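Home | Docs | Downloads | Issues | Contact

# Rultholm Switch Travel Set

Last updated: March

Force and travel curves for mechanical and optical keyboard switches, with the scripts used to clean them. Maintained by Lachlan Lockyer and Carleen Mudgway.

## What is in it

The set holds 2,075 press curves from 92 switch models. Each curve is one full press and release of one switch, stored as a plain CSV file. Linear, tactile and clicky types are all included. Low-profile switches are in a separate folder and should not be averaged with full-height ones.

Folder layout:

- `curves/full/` full-height switches, one folder per model
- `curves/low/` low-profile switches, same layout
- `meta/models.csv` model list with type, stem material and spring label
- `meta/units.csv` one row per physical switch
- `tools/` cleaning and plotting scripts
- `rejects/` curves that failed a check, kept with the reason code

## File format

Every curve file has four columns:

- `t_ms` time since the start of the press, in milliseconds
- `x_mm` stem travel from rest, in millimeters
- `f_gf` force on the stem, in grams-force
- `state` 0 for open, 1 for closed

Travel is always positive going down. Force is positive when the switch pushes back on the probe. Small negative force values near the end of the release come from load cell drift and have been left in. For optical switches, `state` is the output of the receiver after the threshold in `models.csv` is applied. For contact switches it is the raw line level, so bounce is visible.

Files use a period as the decimal mark and LF line endings.

## How the curves were made

Switches were mounted in an aluminum plate with no keycap. Each unit was pressed 20 times before recording to settle the spring and spread the factory lubricant. Press speed was held constant down to bottom-out and the same speed was used on the way back. Room temperature was logged per session and is in `units.csv` under `temp_c`.

The rig firmware is called Itelwood and lives in its own repository. Version 4 is required to reproduce the timing column. Earlier builds wrote the timestamp after the force read, which shifts `t_ms` by one sample.
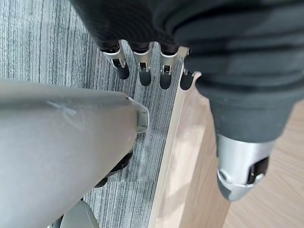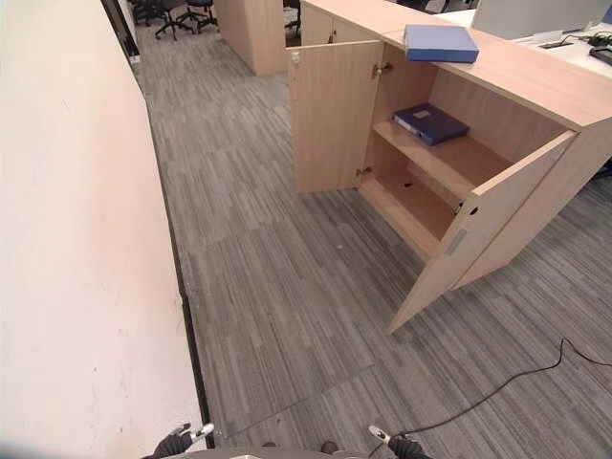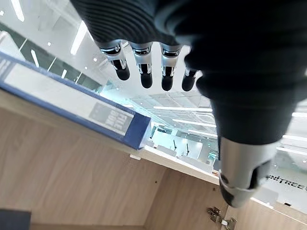
## Cleaning steps

Run the scripts in this order:

1. `zero.py` subtracts the unloaded force reading taken before each press.
2. `align.py` sets `x_mm` to zero at first contact with the stem.
3. `split.py` separates the press from the release at the point of greatest travel.
4. `check.py` moves bad curves to `rejects/`.

`check.py` rejects a curve if the stem never reaches bottom-out, if samples are missing, or if `state` never changes. It does not reject noisy curves. Set `--strict` to drop those as well.

No smoothing is applied to the published files. `plot.py` smooths for display only and does not write anything back.

## Known problems

- Units in the Wihongi batch were stored with the stems pressed down. Their springs read light compared with later purchases of the same model. Filter on `batch` in `units.csv` to leave them out.
- Clicky switches with a click bar show a second force spike on release. `split.py` sometimes labels that spike as part of the press. A fix is open in the tracker.
- Spring labels are copied from the seller's listing. They were not measured and often disagree with the curves.
- The low-profile folder is small and covers few tactile models. Comparisons across type are weak there.
- Sound was not recorded.

## Intended use

The curves are meant for comparing switch feel, testing debounce code and checking actuation points against listed values. They are not suited to lifetime estimates. No unit was pressed enough to show wear, and most were opened after recording.

## Loading a curve

The loader in `tools/load.py` takes a model name and a unit number and returns the four columns as arrays. Model names are lower case with hyphens. A missing unit raises `KeyError`; a rejected one returns an empty result and prints the reason code.

## Changes

- March: added the Hemthorpe linear switches. Corrected stem material for two low-profile models.
- January: re-ran `align.py` on all files after a rounding error in the contact test. Travel values changed in the third decimal place.
- November: first public copy.

## Contributing

Send new curves as a pull request with the matching rows for `units.csv`. Include the firmware version and the plate material. Curves taken with a keycap fitted go in a branch named `capped` and are not merged into the main set. Questions about the rig go to Lachlan, and questions about the metadata go to Carleen.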